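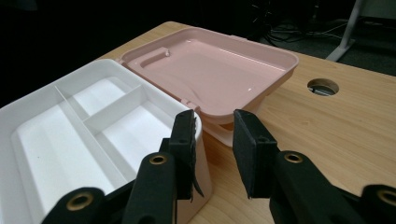 Slide 4. Hand-held gripper at the pink and white container, view from the tool's own camera.

Speaker notes, G. Fontana, Furnach workshop, 2024-03-28

Start with the task, then the numbers. The container task has 694 recorded demonstrations, all by hand. Of those, 299 passed the filter. Say the second figure slowly, people will want to write it down.

Explain the filter. A demonstration is dropped if tracking is lost for more than 2 seconds, or if the fingers close on nothing and the operator carries on anyway. Operators tend to blame tracking. The logs from Fudendale put most of the losses on the second rule.

Remote control comparison. We ran the same task on the Grallent arm with a leader-follower setup in December. Slower per demonstration, and operators paused before every contact. Those pauses end up in the policy — it learns to hover. Don't oversell this, there were only six operators.
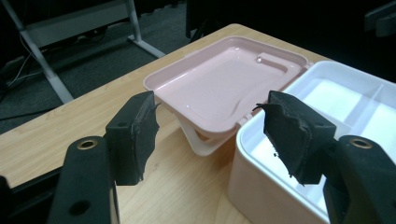

Approach angle matters more than grip force for thin parts with a raised rim. Coming in too steep, the lower edge of a finger meets the table first and the pads never get a fair hold. We ask operators to fix their wrist angle before moving in, and to keep both fingertips in view until they close.

Pads. Foam wears, and worn foam changes the friction between the first session and the last. Log the pad change as a field in the recording, not in a notebook. Doležal asked for this last time and was right.

Lighting: glossy plastic gives highlights that move with the wrist camera. We left them in. Skip if short on time.

If asked about force sensing: none on the hand-held tool. Finger width and pose only.

Next slide is the training curve. Pause for questions before it.

12 shares | 3 comments

We use cookies to remember your settings. Accept | Manage choices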